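Häufige Fragen zum Barnden-Pokal

Wer darf mitsegeln?
Alle Mannschaften mit gültiger Meldung und einem Boot, das schwimmt. Letzteres prüft Cinzia Rizzi am Steg, und sie ist strenger, als sie aussieht.

Wird bei jedem Wetter gestartet?
Nein. Die Wettfahrtleitung entscheidet am Morgen und lässt sich dabei ungern beraten.

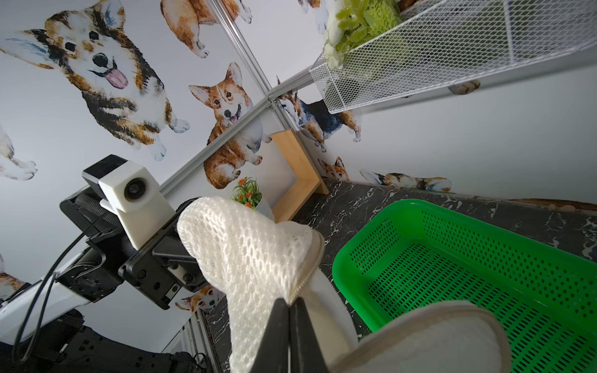 Wer trotzdem eine Meinung zum Wind hat, teilt sie bitte Teodora Georgiou schriftlich mit. Sie sammelt so etwas.

Was kostet die Meldung?
Nichts, sofern sie bis zum 17. Dezember 2021 eingeht. Danach kostet sie Überredungskunst.

Wie viele Wettfahrten gibt es?
Geplant sind 7. Gewertet wird ab zwei – so steht es in der Ausschreibung, die erfahrungsgemäß erst beim Protest gelesen wird. 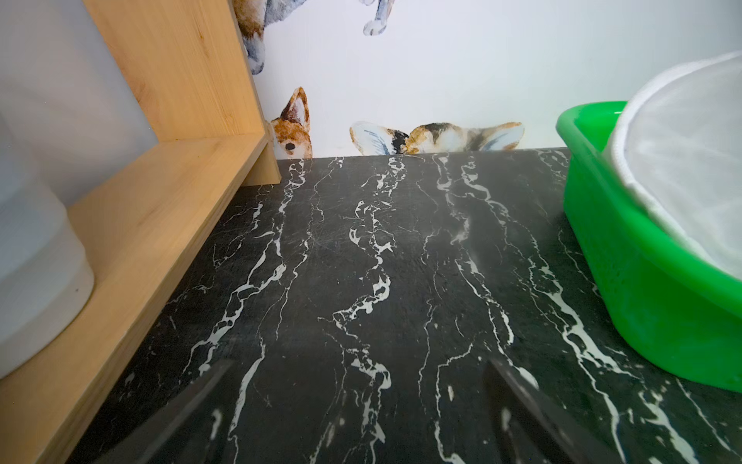 Darf ich meinen Hund mitbringen?
An Land gern, angeleint. Im Startschiff nicht mehr.

Wo kann ich parken?
Auf der Wiese hinter dem Clubhaus Urncombe. Die Slipanlage ist kein Parkplatz, auch nicht kurz.

An wen richte ich einen Protest?
An Fulvio Pellegrini, fristgerecht und auf dem Formular. Bierdeckel nimmt er seit dem letzten Mal nicht mehr an.

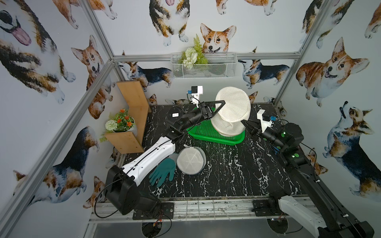

Weißes Netzgewebe, von zwei Seiten gegriffen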